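Coffee robot paused at Willberg after grip fault smashes glasses

Zinerari has pulled its two-handed coffee robot off public service at the Willberg food hall after a grip fault left broken glass on the counter and, on one occasion, on the floor in front of the queue. No one hurt. The stand will stay shut to customers until the company has finished a round of bench runs, most likely into December.

The worst of it came just after 7:30 in the morning, with people waiting. The left hand closed too hard on a glass and the rim went. The robot then carried on as if nothing had happened, turning toward the grinder with what was left, until an attendant hit the stop button. A second glass had gone the evening before - put down at the time to a hairline crack from the dishwasher.

Zinerari engineer Edin Atanasov says the two breakages have the same cause. "We had it down as a bad glass. It wasn't a bad glass, it was us," he said yesterday. "We should of stopped it that night."

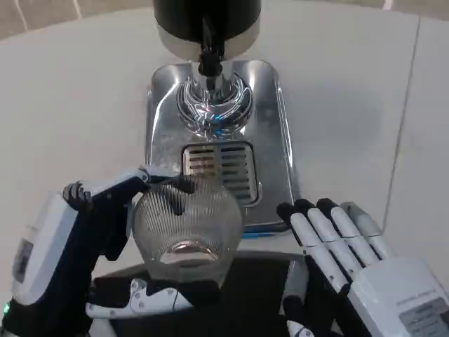

Atanasov blames a force limit that was reset during a software update. The limit is meant to cap how hard the fingers can squeeze once they touch something, and the update put it back to the value used for metal parts. Fine for a portafilter, not fine for a drink. It matters because of the way the machine picks up. The left hand takes a ribbed tumbler from above with its fingers curled over the rim, so any extra squeeze goes straight into the thinnest part of the glass. The company is now looking at a side grip, lower down on the thicker base, though that means the hand has to come in closer to the counter.

The fault log covers 1639 drinks since the stand opened. In 257 of those the robot reported a grip warning of some kind and went ahead anyway. Most were harmless, Atanasov said, a finger touching a bit late or the glass sitting off centre. But the warnings bunched up after the update, and no alert was set to pick that up. There is one now.

Willberg management weren't thrilled. Ognjen Tomić, who runs the hall's day-to-day operations, said he first heard about the earlier breakage from a stallholder, not from Zinerari.

"I don't mind a new machine having problems, I mind finding out second hand," Tomić said. "There's kids at that counter every weekend. If a glass breaks I want a phone call, not a line in a log."

Zinerari has agreed to report any breakage within 30 minutes. Tomić also asked for a clear guard between the arms and customers, which wasn't part of the original fit-out. The guard has been ordered from Duvusari, the shopfitter that built the stand. No delivery date yet.

In the meantime all drinks are being made by staff at the neighbouring Nedeljković bakery, on the bakery's own machine. Prepaid drink cards for the robot stand will be honoured there at the same price. Bakery hours apply, so nothing after 4 pm.

Bench runs have started with the grinding step, where the squeeze problem is easiest to check without risking a glass. The left hand holds the handle and keeps the round metal piece under the grinder spout. Engineers are reading the force off each finger and comparing it with the figures from before the update. Atanasov said the numbers on the handle looked normal so far. The glass runs are slower. Each one is done at reduced speed, with safety glasses on, and the counter gets wiped down and checked for chips before anything else goes on it.

The machine has to get through 34 full drink cycles in a row with no grip warning before Zinerari will ask to reopen. One warning and the count goes back to zero. The best run so far ended at around a third of that, when a finger sensor dropped out. That turned out to be a loose connector and is unrelated, according to the company.

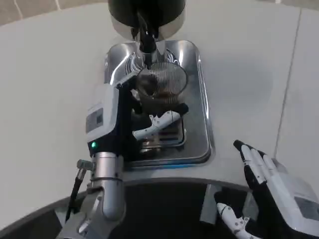

What customers need to know

Anyone who bought a drink from the stand on the evening of the first breakage or the following morning can get a refund at the Willberg information desk, receipt or no receipt. Tomić said there's no sign that glass got into any drink. The offer stands regardless.

The stop button is being moved from the back of the stand to the customer side, next to the pickup point. The attendant had to reach round behind the arms to get to it, and Tomić wants that sorted before the public is let back near the counter.

Zinerari says its other sites use paper cups and never recieved the update. They remain open.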